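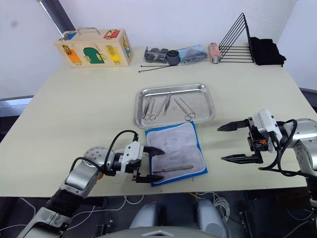
Bench layout for the tray-sorting task: steel tray, blue-bordered pad, two arms.

1/ A thread on whether machines can do shop-floor chores yet. The chore today is instrument handling: pick up a thin metal tool, put it in a tray, do it again. Nidley asked for a yes or a no. I have more of a "depends which tool."

2/ Setup notes. Two arms, parallel grippers, fixed table. Policy is Birkutus, trained on demos from the Lullesow bench. Last full retrain was in May, and it has only had small patches since then.

3/ Numbers first. 137 attempts logged, 30 of them failures. I count a regrasp as a success if it finishes inside the time limit. Moon's protocol counts it as a failure, so don't compare our tables directly.

4/ Why thin tools are hard: a scalpel handle on a soft pad leaves very little for the fingers to get under. Come in 2 mm high and you close on air. Come in low and you push fabric. Most of my failures are one of those.

5/ Ring-handled tools are easier to grab and harder to place. The rings catch on the tray rim or on the next tool over. Grasp score looks great, placement score does not.
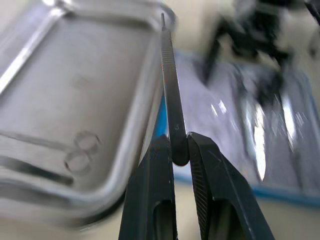

6/ Holding a slim handle between fingertips is a line contact at best. Any bump and it pivots. The wrist camera helps here -- it sees the tool angle better than the head camera does -- but blur during fast moves makes those images close to useless. We slow down for the last part of the approach.

7/ Speed. A trained person sorts a tray three times as fast as this setup and talks the whole time. For overnight work that gap matters less. For a line with someone waiting on the tray, it matters a lot.

8/ Household version of the same problem: the silverware drawer. Same thin metal, worse lighting, no fixed table. I would not sell anyone a silverware robot on these results.

9/ Answer for Nidley: yes for a known tool set on a known pad, with a person checking the tray. No for mixed tools in a pile. Next run is on placement only, same Birkutus weights, slower wrist.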